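Household chore testers wanted, October intake

Every year somebody promises a machine that will make your bed. Gisden would like to see one manage it without a person hovering nearby. We run independent trials of home robots, and so far we're unconvinced.

We need 17 adults who do their own housework to join us for five sessions. You'll handle sheets and clothing with hand-held grippers, then mark the machines' attempts at the same jobs. Be harsh.

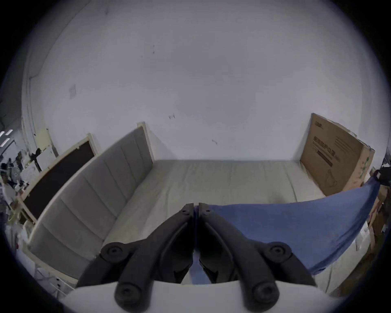
Bed linen task: blue cloth held in the gripper over the mattress.

No technical background required. Fitness for light lifting is. People who sell robots need not apply.

Pay is $100 a session. Send a short note on the chore you hate most to Kirsty Cowie, trials coordinator, by 2026-09-07.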